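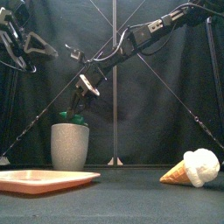 Faz 2 meses que estudo a história do sorvete, e hoje começo a escrever o que aprendi (desculpem os erros, o português é a minha terceira língua). Quase todas as pessoas me perguntam pela casquinha. Um cone de brinquedo, como o que está na mesa bem à direita do copo cinza, qualquer criança reconhece como sorvete. Mas o cone é a parte mais jovem desta história. Antes dele vem o gelo.

2/ Em Belomstead, onde moro, havia uma casa de gelo. O registro mais antigo que encontrei no arquivo é de 1617. É uma lista de despesas: palha, cordas, o pagamento de dois homens com uma carroça.

3/ O gelo era cortado no lago e guardado debaixo da terra, entre camadas de palha. Uma parte derretia sempre. Em outubro, segundo a mesma lista, já restava muito pouco, e o preço subia.

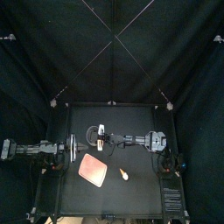

4/ Por que se punha sal no gelo para fazer sorvete? O sal baixa o ponto de fusão do gelo, e a mistura fica abaixo de zero, fria o bastante para congelar o creme.

5/ Experimentei em casa com uma lata dentro de um balde. 200 gramas de açúcar foi demais para a minha receita, o creme ficou mole. Na segunda vez usei menos e mexi com mais paciência.

6/ A sorveteria Greenberg, na rua do mercado, ainda guarda uma máquina de manivela na vitrine. Deixaram-me girar um pouco. É pesada! O catálogo da casa, com 70 páginas, traz um sabor de pão preto que eu gostaria muito de provar.

7/ Amanhã escrevo sobre a baunilha, que chegou a Belomstead bastante tarde. Se alguém tem receitas antigas da família, por favor, mande-me uma mensagem. Leio também as escritas à mão, mas demoro mais.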